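Stestero Reisemappe A5 — für alle, die ihre Route gern auf Papier dabeihaben

Wer schon einmal an einem fremden Bahnhof stand, den Akku bei vier Prozent und die Buchungsnummer irgendwo tief im Postfach, der weiß, warum wir so an dieser Mappe hängen. Die Stestero ist Reiseplaner, Dokumentenhülle und Tagebuch in einem, und sie passt trotzdem noch in die Seitentasche eines normalen Tagesrucksacks. Wir haben sie im März ins Sortiment genommen und seitdem auf jede Städtereise mitgeschleppt, auf die kurzen wie auf die langen!

Innen stecken 172 Seiten, verteilt auf 4 herausnehmbare Hefte. Das erste ist für die Planung vor der Abreise gedacht: Anreise, Unterkünfte, Öffnungszeiten, Budget. Heft zwei und drei sind die eigentlichen Tagesseiten mit je einer Spalte für Vormittag, Nachmittag und Abend, dazu ein schmaler Rand für Fahrzeiten und Haltestellen. Das vierte Heft ist komplett blanko und nimmt Füller erstaunlich gut an (wir haben es mit ziemlich nasser Tinte probiert, da scheint fast nichts durch). 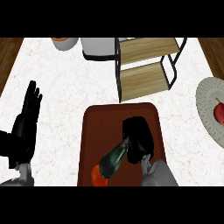 Besonders gelungen finden wir die Tagesausflugsseiten. Jede Doppelseite hat links Platz für die Hinfahrt und rechts für die Rückfahrt, inklusive einer Zeile für die letzte mögliche Verbindung. Klingt nach Kleinkram, hat uns aber schon mehrfach den Abend gerettet. Maureen Pearce, von der die Aufteilung stammt, plant ihre Ausflüge grundsätzlich vom letzten Zug aus rückwärts, und genau so ist die Seite aufgebaut. Man gewöhnt sich schnell daran und will es dann auch zu Hause nicht mehr anders machen.

Die Hülle gibt es in den Ausführungen Prurkura und Plunda. Prurkura ist die festere von beiden, mit Reißverschluss rundum und einem Fach für den Pass, das sich auch mit Handschuhen öffnen lässt. Plunda ist weicher, leichter und wird mit einem Gummiband geschlossen. Wer viel mit dem Fahrrad oder bei Regen unterwegs ist, wird mit der Prurkura glücklicher. Für Zug und Café reicht die Plunda völlig, und sie liegt aufgeschlagen flacher auf dem Tisch.

In beiden Hüllen sitzt hinten die Kashyap-Tasche, eine ausziehbare Hülle für Fahrkarten, Eintrittskarten, gefaltete Stadtpläne und all das Papier, das sich unterwegs eben so ansammelt. Sie hat 21 Fächer, die Register lassen sich mit Bleistift beschriften und wieder ausradieren. Poppy Hebden sortiert darin nach Städten, andere bei uns nach Reisetagen — beides geht prima. 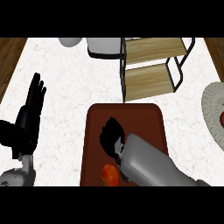
Nachfüllhefte sind einzeln erhältlich, auch in gemischten Paketen. Wer also die Planungsseiten kaum braucht, dafür aber jeden Abend drei Seiten Tagebuch vollschreibt, bestellt einfach nur Blankohefte nach. Die Gummizüge im Rücken halten bis zu fünf Hefte, beim fünften wird es allerdings eng am Reißverschluss.

Technische Angaben
Format: A5 hoch
Umfang: 172 Seiten in 4 Heften
Papier: 76 g/m², cremeweiß, gepunktet oder liniert, Heft 4 blanko
Kashyap-Tasche: 21 Fächer
Hülle: Prurkura (Reißverschluss) oder Plunda (Gummiband)
Stiftschlaufe: rechts, dehnbar
Lesebändchen: zwei

Lieferumfang
Hülle nach Wahl, 4 Hefte, Kashyap-Tasche, ein Bogen Registeraufkleber

Pflegehinweis
Mit einem feuchten Tuch abwischen und offen trocknen lassen. Hefte vorher herausnehmen. Die Plunda bitte nicht auf die Heizung legen, das Gummiband leidet darunter.

Stand der Produktangaben: 2. Oktober 2025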